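4.2 Effect of tire pressure on rolling losses

The second set of tests looked at how far tire pressure alone changes the energy use of a small delivery van at low speed. All runs were made on the closed loop at Trilmont, which is 340 m long and has one short grade on its north side. The van carried a fixed load of 500 kg, strapped over the rear axle, and was driven by the same driver throughout. Pressure was set with the tires cold and checked again after each block of runs.

Two tire types were compared: the standard fitment and the low-resistance Zarness pattern. Each was run at the placard pressure and at 75 percent of it. Energy use was read from the battery side of the inverter, so losses in the charger are left out. Runs in which the wind exceeded the limit given in Section 3 were dropped and repeated in September.

With the standard tire, the lower pressure raised energy use on every run. The increase was larger on the flat part of the loop than on the grade, as expected, given that climbing adds a demand that does not depend on the tire. The Zarness tire followed the same trend but with a smaller spread between runs. Coast-down times agreed with the energy readings for both types.
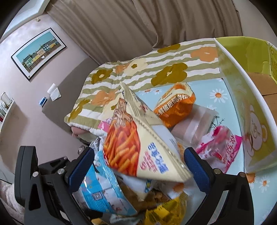 Figure 4. Packaged snack held between the two blue-padded fingers of a gripper, with other packaged snacks beneath and around it.

The difference between tire types was smaller than the difference between pressures. A van on standard tires kept at the placard value used less energy than the same van on underinflated low-resistance tires. This differs from the result of Radulović, where the tire type was the stronger factor – that work used a lighter vehicle and a steady higher speed, and the two sets of data should not be pooled.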